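Best way to get a matt finish on a painted craft table?

Posted in Home and Hobby, Virkitham community help

I have an old table, 355 mm too long for the alcove, which I'm cutting down and painting for craft work. I want a flat blue-green top with no shine, as I sit facing the window and the glare gives me a headache. I've done 2 coats of eggshell on a test piece and it still reflects. Should I carry on with paint or cover it with something?

Nullow

Cut it first, then paint, or you'll be touching up the end. Eggshell always has some sheen. Ask for dead matt, sand lightly between coats and leave it 7 days before you put anything heavy on it. It will mark though, matt always does.

Raju

I'd cover it. Matt paint on a work table looks tired very quickly.

Disusia

Colour makes a difference as well as finish. I went through the same thing with mine and settled on a mid teal, because white card was hard to see on the pale grey I had before.
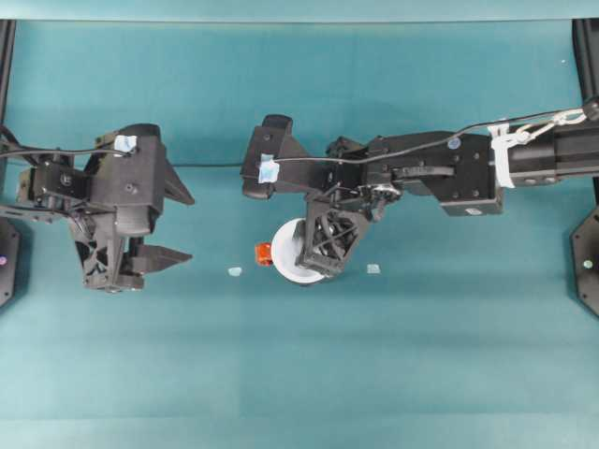 Glare is mostly down to the finish, but pick the shade by what you'll be putting on it. Dark tools and pale bits both need to stand out. On a matt teal top like this one the black parts and the white disc are both easy to pick out, and even a tiny white speck shows up on the right. So you will see every crumb - keep a damp cloth handy. Try your test piece by the window before you buy the full tin.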